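June 20, 2019
Analytical Section, Gramerar

Kava powders, second round. Continues from the April entry on sample storage.

The purpose of this round was to settle whether the cold water method gives a fair reading of the active content in ground kava root, or whether the section should change to solvent extraction for all powders sold for drinks. The question was raised by the Grestow office, which receives enquiries from the public about the strength of different products and at present has no consistent basis for its replies.

Six powders were taken. All had been kept sealed and in the dark since the April delivery. The Wuvau powder was again the coarsest and had to be sieved twice before weighing. A fair part of it was held back on the mesh, mainly fibre. The held-back part has been kept in a labelled jar in the dry cupboard and should not be thrown away until the figures have been agreed.

Each powder was kneaded in water for 30 minutes in a cloth bag, following the written method, and the liquid was then spun at 2000 rpm. The top layer was drawn off for testing. The liquid from the Wuvau powder remained cloudy and was spun a second time. This is a departure from the method and is recorded here for that reason. The other powders were not treated in this way, so the Wuvau result should not be placed in the same table without a note.

Run 458 was stopped early when the column pressure rose. The inlet filter was changed and the run repeated from the start. Only the repeat is to be used. Colleagues are reminded that kava extracts carry a good deal of fine starch, and that every extract must go through a syringe filter, including those that look clear.

The water method gave lower readings than solvent for every powder. This was expected, as the active compounds do not dissolve well in water and a good part of them is carried as fine particles. What had not been expected was how far the gap varied between powders. The finer ones lost little. The coarse ones lost a great deal, and the order of strength changed as a result. A reader comparing two products by the water figures alone could be misled as to which is the stronger.

It is proposed that both figures be reported in future – the solvent figure as the total content, and the water figure as a guide to what a person preparing the drink at home might take in. The Grestow office should be asked not to quote either figure alone. The wording must also make clear that neither is a statement about safety, and that persons with liver disease, or who are taking sedatives or drinking alcohol, should seek medical advice before using kava at all.

Outstanding: the blank for the second solvent batch showed a small peak close to the third compound. It may be carry-over from the repeated run.

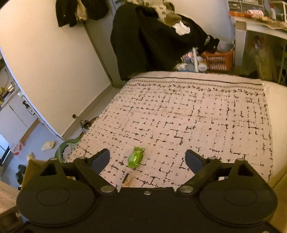

A fresh blank is to be prepared from an unopened bottle and run before any further samples. The results sheet remains in draft until that has been done.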